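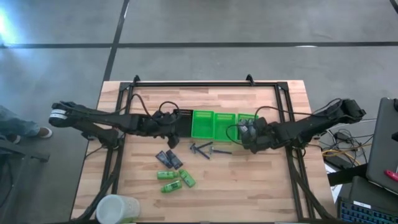 Gripper trials get going at Larnell workshop

14/08/2026

The two-arm sorting bench at the Larnell workshop has started a new round of gripper trials, and the early runs have the whole team grinning. Over 9 sessions this month, the bench is putting two sets of fingers through the same job – picking up small toiletries and placing them in a row of baskets.

One set comes from Trireo and has been the workshop standard for the past 2 years. The other is the new Plolden finger, a softer design that bends a little as it closes. Both run on the same Pylypenko controller, with the same speed and force limits, so the results can be laid side by side.

The items are everyday stuff, and each one is tricky in its own way. Small bottles like to roll. Flat packets are hard to get a fingertip under. Disposable razors are the real test, with a thin handle at one end and a wide head at the other – a grip that is fine in the middle can let the whole thing spin on the way up.

So far the team has logged 233 picks. The Plolden fingers are well ahead on packets, while the Trireo set still does better on bottles, especially when two of them are lying close together. Razors are too close to call, and that has made for some lively talk over lunch!

Changing fingers takes 20 minutes, including a fresh calibration of both arms. The next sessions will use shuffled layouts and a new camera angle. Full results, with the pick logs, go up on the workshop page at the end of August.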